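Bellau Center Opens Packing Room for Small Goods

2023-11-27

The Bellau Center has opened a packing room for small boxed goods on the ground floor of its Troncoso Street building. The room will handle orders for 19 local makers who until now packed at home or in shared storage space.

Under the arrangement, makers deliver finished items by noon and the center prepares them for mailing the following morning. Soap, tea, playing cards and stationery make up most of the first orders. Only boxes light enough to be lifted with one hand are accepted, and each must arrive closed, with its printed lid undamaged.

The center expects to send out 2,000 parcels before the end of June. Prundex, the packaging supplier, is providing mailers in eight sizes, and the cost to makers has been set at 53 cents per parcel — postage not included. Rates will be reviewed in the summer.

Work surfaces in the room are kept clear between orders, and boxes are handled one at a time. Staff were asked to give particular attention to printed cartons, which scuff easily when stacked or pushed together.

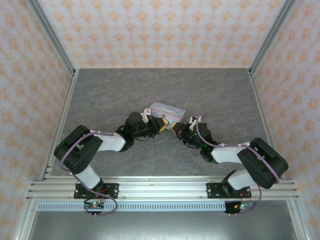
Makers who attended the opening asked for later delivery hours, saying that a noon deadline was hard to meet for those who keep a stall at the Culik market in the morning. The center replied that an evening drop-off on Thursdays was under study.

Applications for the second group of makers are open at the front desk. Forms must be accompanied by one sample box, which will be returned.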